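3.2 Sorting materials

The second set of materials consisted of small colored plastic blocks laid out on a light wooden board. Each color appeared on two blocks of different shape, so that a sort by color and a sort by shape would lead to different groupings. The board was placed on a perforated metal table, and the blocks were scattered before each trial with no fixed order. Bainbridge used a similar layout in the Lodirholm pilot, although with a plain white board.

Figure 2. Blocks on the board, set 2. The yellow heart is at the right; the green star is near the center.

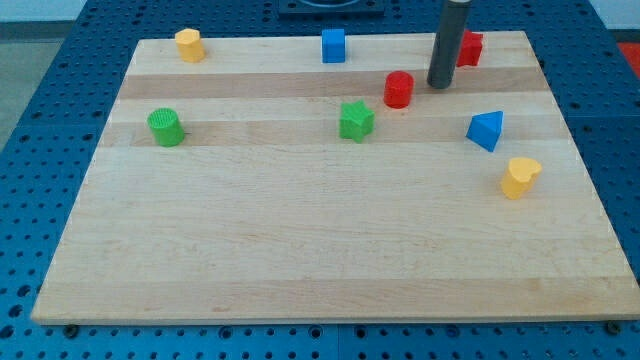 3.3 Procedure

Sessions were held at the Cidgate site in July. A total of 145 participants completed the color sort and the shape sort, with the order of the two tasks balanced across the sample. Participants were told to group the blocks "in the way that fits the rule" and were given no time limit. A further 18 participants withdrew before the shape sort and are left out of the analysis. Stars and hearts were named aloud at the start — the remaining shapes were not — and any questions about names were answered by the session leader. Groupings were recorded by Cropper on the standard Clastura form and entered the same day.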